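Open Day at Poltholm: Frequently Asked Questions

When is the next open day?
In March, at our Stedville workshop. The exact date goes on this page once it is set.

Do I need to book?
Yes. Each session takes 16 visitors. Write to Manju Mittal at the front desk with your name and the number of people in your group. If a session is full we will offer you the next one.

What will I see?
The session opens with a short talk by Lindiwe Matlala on how we teach robots to handle cloth. After that you go to the work tables, where staff use hand-held grippers on ordinary household things such as towels. A gripper has two fingers and a camera, and the recordings are used later for training.

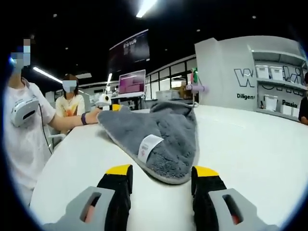 Cloth takes up most of the session. It changes shape every time it is touched, so one good fold tells a robot very little and the same job has to be recorded many times over. Dwight Gauthier runs the tables and will answer questions while people work.

Can I try a gripper myself?
Yes, near the end. Visitors under 16 need an adult with them at the table.

Will I be recorded?
Only if you take a turn, and you sign a form first. Faces are blurred before anything is stored.

Can I take photos?
Yes, except of laptop screens.

Is there parking?
The lot behind the building has 51 spaces. Bus 566 stops across the street.

What does it cost?
Nothing. School groups are also free, but please ask Huguette Petrenko first, as they have their own sessions.

Last updated December 31, 2022

Related
Directions to the Stedville workshop
School visits: notes for teachers
Besano talk series

100 shares | 16 comments

We use cookies to remember your settings. Accept | Manage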